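Chapter 3
Reading Mountain Terrain: Ridges, Divides and Passes

Before a route can be planned through high country, the ground has to be divided into units. The two divisions in common use do not always agree. A geologist groups summits by the rock that forms them and by the age of the folding or intrusion that raised them. An orographer groups them by shape: a range is bounded by valleys and by the lowest passes between them, whatever the rock may be. This chapter uses the second method, and refers to rock type only where it affects slope angle or footing.

The basic unit is the ridge. A main ridge carries the divide, the line from which surface water drains to opposite sides. Spurs leave the main ridge at an angle and end in the valley. On a map, contour lines bend downhill along a spur and uphill along a stream bed.

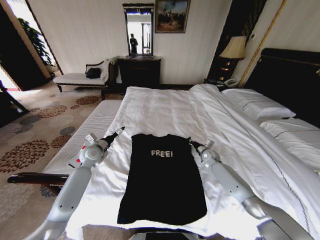

Passes fall on the low points of the divide. The height of a pass above the valley floor matters more to the traveler than its height above sea level. The Jostunska pass and the Prollham saddle both lie close to the 2000 m contour, but the first is reached by a steady climb of 280 m from a broad upper basin, while the second requires a much longer ascent from a deep, narrow trough.

3.1 Prominence and the limits of a group

Prominence is the vertical distance between a summit and the lowest contour line that encircles it and contains no higher summit. The point at which that contour meets higher ground is the key col. In this book a summit with a prominence of 160 m or more is treated as a separate mountain; anything less is a shoulder or a subsidiary top. The threshold follows the scheme set out by Tõnu Vaher for the Venckus range and is a matter of convention — other authors set it higher, and their lists are shorter as a result.

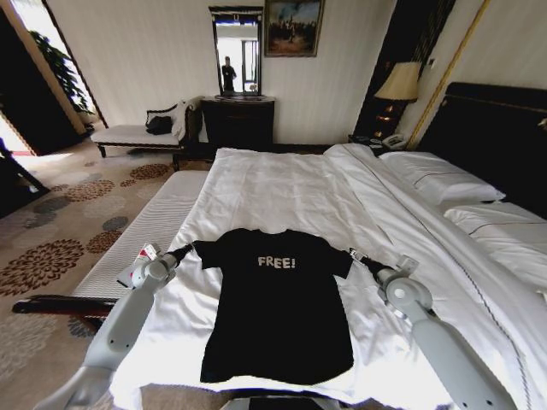 Black T-shirt with "FREE!" across the chest, laid flat on white sheets.

The limits of a group are drawn through its key cols and then down the valleys on either side. Difficulty arises where a glacier covers the col, as on the north side of Postmont. The ice surface may stand well above the rock beneath it, and the divide of the ice need not follow the divide of the bedrock. Narayanan Ramasamy recommends using the ice surface for route planning and the bedrock for classification. The same practice is followed here, and the maps in this chapter are marked accordingly.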